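Jisurlow arm, shared bench build
Section 3: Recording the bottle task by hand 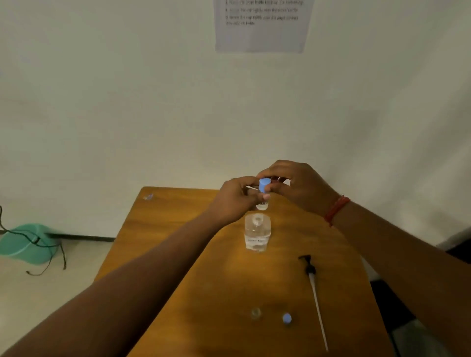 Do this part before you power the arm. The hand recordings are what it gets trained on, so sloppy here means sloppy later.

You need: head camera, charged. Small travel bottle with cap. Big bottle with pump. Step sheet, printed large.

1. Tape the step sheet to the wall at eye height. Flat, no curl.

2. Clear the table except for the bottles and their parts. Phones and keys off.

3. Camera on, strap snug. Look at the middle of the table and check the preview. Both hands should show when you reach forward. If not, tilt the camera down a bit and check agian.

4. Start recording. Wait 2 seconds, hands still.

5. Pump out of the big bottle. Lay it on the table, tube and all.

CAUTION: Big bottle is open from now until step 8. Keep elbows in. Laptop and arm controller stay off this table, Radymyr lost a board that way in July.

6. Fill the travel bottle. Slow pour. A little is plenty.

7. Cap on the travel bottle. Left hand holds the bottle, right hand turns. Don't swap hands halfway, the Flostudia script gets confused and drops the clip.

8. Close the big bottle. Snug, not gorilla tight.

9. Hands flat on table, 2 seconds, stop.

Note: small parts roll. Put inner plugs and spare caps toward your side of the table, where you won't knock them reaching.

Note: sleeves up. Long cuffs hide the fingers and the tracker guesses.

Repeat until you have 40 good takes. Roswitha got there in around 3 hours with breaks. Move the bottles a little each time, otherwise the arm only learns one spot.

Bad take? Dropped cap, spill, head turned away: stop, wipe up, start over from step 4. Dont try to fix it in the edit.

Copy the clips to the Ralldale drive before you unplug the camera. Folder name is your initials plus the take number. Then section 4, homing the arm.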